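Handout 6: Comparing Grippers Without Fooling Yourself
Manipulation Lab, second half of term

Last time we ended on vendor numbers and why I don't trust them. A payload figure tells you what an arm can hold up. It says very little about whether the thing can get a candy wrapper off a carpet. 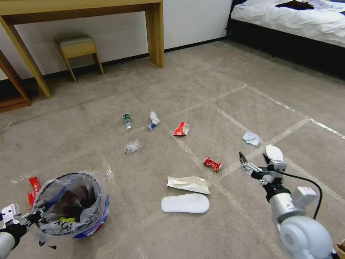

So the question for this unit is narrow. Given two parallel grippers on the same pair of arms, same controller, same camera, how would you know that one is better than the other at picking up litter? Most of the write-ups I get in March answer a different question, something like "which one worked when I was watching." Please read sections 2 and 3 before you book arm time.

1. What we are comparing

Gripper A is the Stonska two-finger, stock fingertips. Gripper B is the same body with the narrow Adeleke tips. Both run on the Jusix controller with the settings file on the course page. Do not retune it for one gripper and leave it alone for the other. Every year a group does this, reports a large win for B, and has in fact measured an afternoon of tuning.

The task is floor pickup into a lined bin. One item at a time, either arm. A pick counts when the item is inside the bag and the fingers are clear of it. An item hanging on the rim is a miss. An item that sticks to the fingertip and gets shaken off into the bin is a success with a note, and I want to see the notes.

2. Why the objects matter more than the gripper

A typical floor for us has a small plastic water bottle lying on its side, a blue bottle cap, a crumpled light blue tissue, a snack wrapper, a folded piece of paper or cardboard, a flat white slipper, and a small red candy wrapper twisted at both ends. Those are not equally hard, and averaging over them hides nearly everything you would want to know.

The bottle is the object everyone demos. It's stiff enough, it stands well clear of the floor, and a bad approach angle is often forgiven. If your video is all bottles I will assume the rest went badly.

Clear wrappers are a camera problem first. A crumpled piece catches the light in one spot and disappears everywhere else, and the depth reading underneath tends to be the carpet's. Before you blame the fingers, check where the system thought the object was. Overlay the commanded grasp point on the image, every trial, and save it.

Flat things are the honest test. A folded sheet or a slipper sole gives the fingers very little height to work with, and a carpet is soft, so you can press down into the pile and get a finger under the edge. That trick fails on a hard floor. If you claim B handles flat items, say "on carpet" in the same sentence.

The bottle cap I would have dropped from the set years ago, except that it separates the two grippers better than anything else we have. Keep it.

3. Trial counts and what they buy you

The minimum is 200 picks per gripper, spread evenly over the object types. Students complain about this. I would point out that with seven types you get fewer than thirty picks per type per gripper, and a gap of three or four successes at that size is noise. You are allowed to report it. You are not allowed to put it in the abstract.

Gultthorpe's brochure for a similar tip cites 3,000 grasps. It does not say how many different objects, who placed them, or what happened to failed attempts. Three thousand grasps of the same foam cube is a durability test, and a perfectly decent one, but it's no use to us.

Things you have to fix ahead of time and write down:

Placement. Use the tape lines on the carpet. They mark out large rectangles, and each trial gets a rectangle and an orientation from the random sheet. Do not set items down where they look reachable – that is how you end up testing your own good manners toward the robot.
Order. Alternate grippers in blocks. If you run all of A before lunch and all of B after, you have compared morning with afternoon.
Lighting. Same lamps on, same blinds. Log it anyway.
Resets. A person puts the object back. The same person for both grippers, and preferably one who doesn't care which wins.
Crumpling. Soft items change shape each time they are squeezed. Swap in a fresh one on the schedule in the sheet and record the swap.

4. Failure codes

I want a code on each miss. Use these and don't invent new ones without asking.

P – perception. The target point was off the object.
R – reach. The arm stopped short, hit a limit, or had to quit because of furniture. Table legs and low stools produce a lot of these, as does anything close to the bed.
G – grasp. Fingers closed on or beside the object and it didn't come up.
S – slip. It came up and was lost on the way.
B – bin. It reached the bin and did not go in. Check the liner here. Where the bag drapes over the rim it can snag a fingertip, and longer tips may be worse for it. I say "may" on purpose; I have not seen numbers I believe.

Only G and S say much about the gripper. In the pilot data you were given, look at how many of the misses are P or R before you get excited about fingertips. A two-finger gripper with mediocre tips and a good camera calibration will beat the reverse on most floors I have tried. I would like somebody to prove me wrong properly.

5. Cables, wear, and other dull matters

The cable from the gripper assembly runs back along the arm with some slack in it. Look at it before each block. Too little slack and it tugs at the wrist near full reach; too much and it brushes the carpet and drags light items out of position, which you will then code as P and puzzle over for a week.

Inspect the tips every block too. The log sheet has a line for it. The supplier rates the pads for 1,000 closures, on what surface I couldn't find out, and carpet fiber gets into everything.

6. What to hand in

A table of successes by object type and gripper, with intervals.
The failure codes, same layout.
The overlay images for all misses, plus ten successes picked by the random sheet.
One page of discussion. At least half of it should be about reasons your result might be wrong.

No video is required. If you send one it has to be unedited, at normal speed, and cover a full block.

Reading for next time: the Jusix manual, the chapter on force limits. Compare its definition of "grip force" with the one in the Stonska data sheet and bring a guess as to whether the two can be compared at all.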